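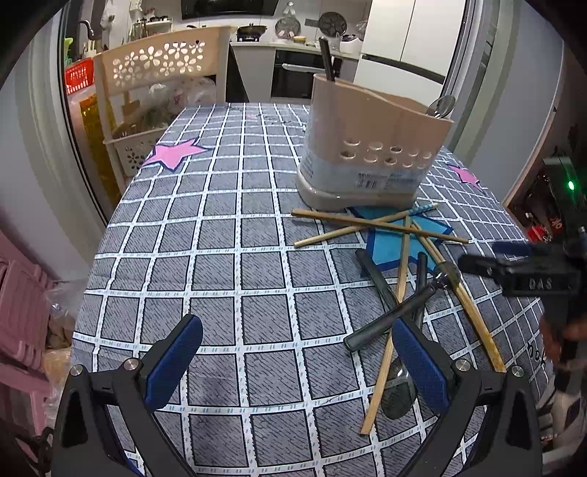 Stollanley助成　中間報告（卓上整理の認識・計画ソフトウェア）
2018年11月19日

サイト内検索　キーワードを入力してください　検索

いつもお世話になっております。前回の報告が表ばかりで読みにくかったとのことでしたので、今回は普段しゃべっている調子で書きます。数字の表は別便でお送りした会計の書類に付けてあります。

まず全体の進み具合から。認識側のJurkoは、予定していた機能がひととおり動くようになりました。計画側のTosh（どの順番で何をつかむかを決めるほうです）は、正直に書くと半月ほど遅れ気味です。遅れた理由はだいたい私にあって、座標系の整理を後回しにしたまま上に機能を積んでしまい、あとで全部ほどくことになりました。そのあたりは後ろのほうで書きます。

収録データは今の時点で227本になりました。手持ちグリッパで食卓の上の食器や筆記具を扱ったもので、1本の長さはばらばらです。長いものほど役に立つかというとそうでもなくて、後半ずっと同じ場所を見ているだけの記録もあります。Jurkoに取り込むときに動きの少ない区間を自動で落とすようにしたら、学習の回りがだいぶ軽くなりました。最初のしきい値が厳しすぎて、指をゆっくり閉じている区間まで捨てていたのには青くなりましたが……。いちばん欲しい区間ですからね。今は画像の変化量だけで判断するのをやめて、指の開き幅も一緒に見ています。

取り込み処理の話をもう少しだけさせてください。地味なのですが、この期間でいちばん時間を使ったのがここです。

左右のグリッパの記録は別々のファイルになっていて、時計がきっちり合っていません。ずれは最大で50ミリ秒ありました。片手だけの動作なら気にならない量ですが、片方で容器を押さえてもう片方で中身を抜く、というような動作になると、つかむ前に抜けたことになってしまいます。再生画面で見ていると手品みたいで面白いのですが、学習に入れるには困ります。そこで、収録の冒頭で両方の指を同時に開閉してもらい、その山どうしを合わせて補正するようにしました。冒頭の開閉を忘れた記録は、相手のグリッパが画面に入っている区間を使って後から合わせます。こちらは手作業が残っていて、まだ自動化できていません。やりたいとは思っています！

次がレンズのゆがみです。広角なので、テーブルクロスの格子のまっすぐな線が丸くふくらんで見えます。前回の報告で「補正してから認識にかけます」と書きましたが、方針を変えました。補正すると画面の端が引き伸ばされて、端にいる細いものがぼやけるんです。今は画像をそのまま認識にかけて、出てきた点だけを後から3次元に直しています。計算も減るし、端の箸がちゃんと箸として残るので、もっと早くこうすればよかったです。

ついでに言うと、このテーブルクロスの格子、最初は目印に使えるぞと喜んでいました。白い線が等間隔に並んでいるので、カメラの位置合わせにちょうどいいだろうと。ところが同じ模様の繰り返しなので、ひとマスずれたところで「合いました」と言ってくるんですね。軌跡を重ねるとマス目ひとつ分だけ横に飛んでいる記録がいくつも見つかって、その日はもう仕事になりませんでした。助けになったのは星の柄です。色も向きも違う星が散らばっているので、格子で細かく合わせて、星でどのマスかを決める。この二段構えにしてからは飛びが出ていません。

ただ星には星の困りごとがあります。上に物が重なると、星の輪郭と物の輪郭がつながってしまうのです。

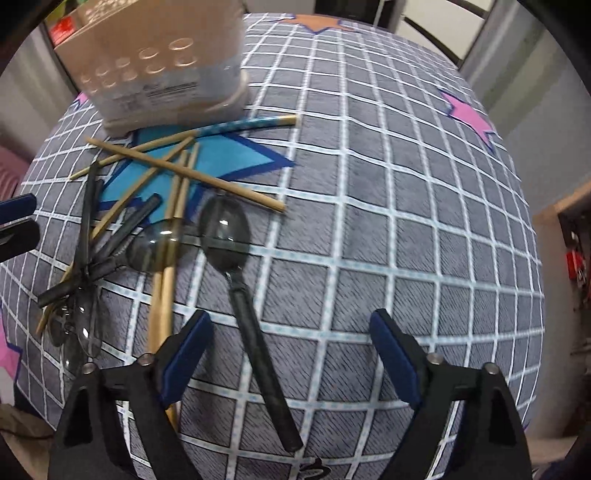

細い棒が重なった山と、青い星、黒い柄のスプーン。棒どうしの交差の切り分けは、Jurkoがいまも苦戦している箇所です。

細い棒の重なりには本当に手を焼いています。もともとのJurkoは、物をひとつずつ塗り分けて、その中心をつかむ位置の候補にしていました。コップや皿ならこれで十分でした。細長いものが何本も交差すると、塗り分けが途中で切れて一本が二本になったり、隣と融合して「く」の字の物体が生まれたりします。く の字の箸の重心はたいてい何もない布の上にあって、Toshはそこへ大まじめにつかみに行く計画を立てます。

対策として、細いものについては面で塗るのをやめ、両端の点と向きで表すようにしました。端が見えていれば、途中が隠れていても一本の線として扱えます。交差しているところでは上下の推定を別に出して、自信がないときは「わからない」を返します。この「わからない」を入れたのが大きくて、Toshが無理な計画を立てなくなりました。そのかわり何も計画しないことも増えたので、そこは調整中です（慎重すぎて動かないソフトほど、見ていてじれったいものはありません）。

眼鏡の細いフレームも同じ仲間です。棒のすぐそばに置かれていると、つるの部分だけ棒に数えられてしまうことがあります。眼鏡は棒と違って、引っぱられたら困る物なので、今は「触らない物」の一覧に入れて、周りに余裕を持たせた立入禁止の範囲を作っています。範囲を広くとると、隣の棒まで取れなくなります。狭くすると、指の外側が当たりそうで怖い。指の外形モデルが雑なせいでもあるので、これは次の期間で作り直します。

透明なものと、光る金属の表面も相変わらずです。スプーンの丸い部分は周りが映り込んだり、後ろが透けたりして、見る角度で別物になります。ここはいったんあきらめて、柄のほうから攻めることにしました。柄は色がはっきりしていて形も安定しているので、先に柄を見つけて、その延長に丸い部分があるはずだと推定します。推定が外れても、つかむ場所は柄ですから実害が少ないという、やや逃げの設計です。でも成績はこちらのほうがずっと良いです。
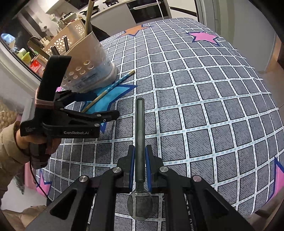
Kodberg分室　把持ソフトウェア班

つかんだ後の話に移ります。指が閉じて柄をはさんだ瞬間から先は、Jurkoの中で別の部品が担当します。つかむ前と同じやり方で追いかけると、物の大半が指に隠れてしまい、見失ったと判断して「落としました」と報告してくるからです。目の前で握っているのに、です。そこで、指の開き幅が一定のところで止まったら「持っている」とみなして、物の姿勢を指に固定して追跡するようにしました。細い柄の場合、空振りで閉じきったときと開き幅の差がとても小さくて、ここの境目を決めるのに何日も使いました。結局、開き幅だけでは決めず、青いパッドの間に何か別の色が見えているかどうかも合わせて見ています。

パッドが青で、布の柄にも青い星があるのは、ソフトを書く側としてはなかなか意地悪な組み合わせです。パッドの位置は画面の中でほとんど動かないので、マスクを手で作って除外しました。手作りのマスクは指の開き幅に応じて形を変える必要があり、何段階かに分けて描いてあります。描く作業そのものは音楽を聴きながらできて、この期間でいちばん気楽な仕事でした。

相手側のグリッパや人の手が画面に入る区間の扱いも決めました。以前は全部捨てていたのですが、両手の動作を学ばせたいのに相手の手が映ったら捨てるというのは、どう考えても変です。今は相手側を「動く障害物」として認識し、Toshにもその情報を渡しています。袖や手首まわりの輪郭はまだ揺れます。服の素材がふくらんでいると、腕の太さを大きめに見積もる癖があるようで、安全側なので当面はこのままにします。

穴の並んだ道具立ての容器についても書いておきます。中に立っている箸や柄物を抜く動作は、机の上に寝ているものを拾うのとだいぶ違います。まっすぐ上に抜かないと容器ごと引きずってしまうので、Toshに「入っている」という関係を表す仕組みを足しました。机の上にある、何かの下にある、何かに入っている。これくらいの粗い関係でも、取る順番を決めるにはけっこう役に立ちます。一方で、容器の側面の丸い穴をJurkoが小さな皿だと言い張る時期がありまして、Toshがその皿を片づけようと計画を立てていました。穴は穴、と教えるためのデータを足して今はおさまっています。

さて、最初に書いたToshの遅れのことです。Jurkoが出す位置はカメラ基準、Toshが考えるのは机基準、指の動きはグリッパ基準で、それを変換する処理があちこちに散らばっていました。私が急いで書いたものが元です。ある修正で左右を取り違え、右手用の計画が左手の座標で動くようになり、しかも見た目はそれらしいので発見が遅れました。変換を一か所に集め、どの基準の座標なのかを型で区別して、混ぜたら実行前に止まるようにしました。書き直しで半月使いましたが、その後この手の不具合は出ていません。時間の使い方としては間違っていなかったと思っていますが、計画表の上では遅れは遅れですので、そのままご報告します。

成績について。取り込みを終えた記録のうち90本を評価用に取り分けて、学習には一切使っていません。記録の各時点で、Toshが次に取ると決めた物と、実際に人が取った物が一致するかを見ています。物がばらけている場面ではよく一致します。山になっている場面では、人が一番上でないものを器用に横から抜くことがあり、そこで外れます。外れても計画としては筋が通っていることも多いので、一致だけで採点するのは厳しすぎるかもしれません。次回までに「人と違うが実行はできる計画」を別に数える採点に変えたいと考えています。採点の作り替えで見かけの成績が上がるのは気持ちが悪いので、古い採点の結果も並べてお見せします。

確認用の画面も少し良くなりました。前は静止画の上に線が出るだけでしたが、時間の棒を動かすと認識の結果と計画の順番が一緒に動きます。うちの班ではこれがいちばん好評で、おかげで不具合の報告が増えました（ありがたいような、ありがたくないような）。ラベルの修正も同じ画面でできるので、間違いを見つけた人がその場で直せます。誰がいつ直したかの履歴はまだ残りません。これは早めに入れます。

残っている大きな作業は4件です。左右の時刻合わせの自動化、指の外形モデルの作り直し、採点の変更、それからJurkoとToshを通しで動かしたときの速度の改善。速度は今のところ、認識が終わるのを計画が待っている時間が長く、前の結果を使って先に考え始める仕組みを試しています。先に考えた計画が古くなったときの捨て方がまだ荒っぽくて、せっかく考えたものを毎回全部捨てています。もったいないので、使える部分は残すようにします。

2月の報告では、通しで動いているところを画面でお見せするつもりです。そのときまでに実機の腕につなぐところまで行けるかというお尋ねをいただいていましたが、今のToshの状態では約束できません。記録の再生の上で安定することを先にやらせてください。

予算は計画の範囲におさまっています。ひとつだけご相談があり、計算機の記憶装置がそろそろいっぱいです。動きの少ない区間を捨てる処理のおかげで延命していますが、元の記録は捨てたくないので、消耗品費から保存用のディスクへ回してよいかどうか、お返事をいただけると助かります。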